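Let the Sports Games Be Silly Again

I have been playing basketball games since I was small enough to need two hands to reach the shoulder buttons, and lately I find myself missing the nonsense. Big heads, backboards that shatter, dunks that start somewhere near the free throw line and go up past the scoreboard - I loved all of it, and I would gladly pay for it again.

The new season of Brandness Hoops has 444 player cards to collect and sweat that beads up differently under arena lights. It's lovely work and I mean that kindly. But I spent nearly 18 minutes in menus the first evening before anybody threw me a ball, and my nephew had wandered off to the kitchen by then (I don't blame him one bit).

Compare that with Koivisto Slam, a little thing from the folks at Fivivbridge. There are 2 buttons, teams of two, and a hot streak that sets the net smoking. We sat down with it one night in February, meaning to play a single game before supper, and we were still shouting at each other well past ten.

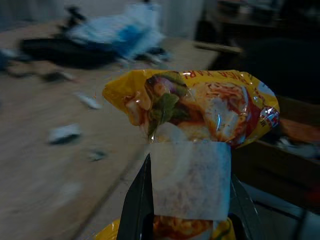

Instant noodles, the yellow packet.

I don't need every sports game to be like that. I'd only like the big studios to tuck a goofy mode in somewhere, for those of us with 8 friends on a couch and no patience for contract negotiations.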